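Software Maintenance, Unit 3
Known issues, fixes and updates
Tutor: Morag Morrison

Handout for the session on Monday, April 16, 2018

What counts as a known issue

A fault becomes a known issue when the maker has reproduced it and written it down. Until then it is a report. One fault can produce a great many reports, often worded very differently, and part of the support desk's job is to match them up.

The case we will use is the Pleltent word processor. After an update, long documents with footnotes lost their page numbers when printed. The desk received 600 reports. Most blamed the printer.

Reading a release note

Look for these before you install anything:

Version the fix applies to
Whether it replaces an earlier fix
Whether a restart is needed
Faults still open

In the Pleltent case the fix sat under "Other changes" on page 2 of the note, and many users who already had it installed went on asking for it.

Hotfix or full update

A hotfix deals with one fault and has had limited testing. Install it only on machines that show the fault. A full update collects earlier hotfixes and has been tested as a set. Cakach, the office in our case study, put the hotfix on all 3,530 of its machines and then had to remove it before the full update would install.

Workarounds

A workaround must say what the user loses by using it. "Print from the Evow viewer" was the advice given for Pleltent, but the viewer drops comments, and that was left out. Write down the date you gave the advice so it can be withdrawn later.

For next time

Read the Sugiyama thread in the course folder and write a known issue entry from it, one side at most. Give the symptom, the versions affected, the workaround and the state of the fix. Hand in by the first class in May. 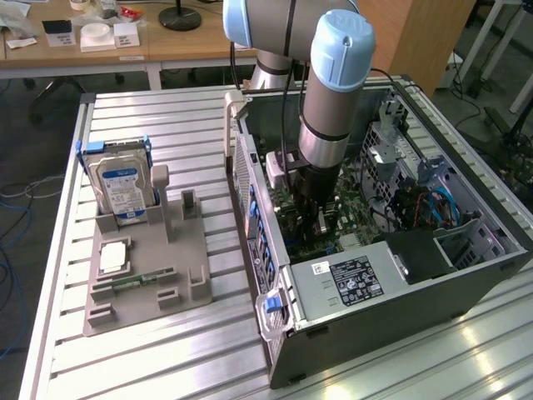
Desktop tower with the side panel off and the motherboard showing.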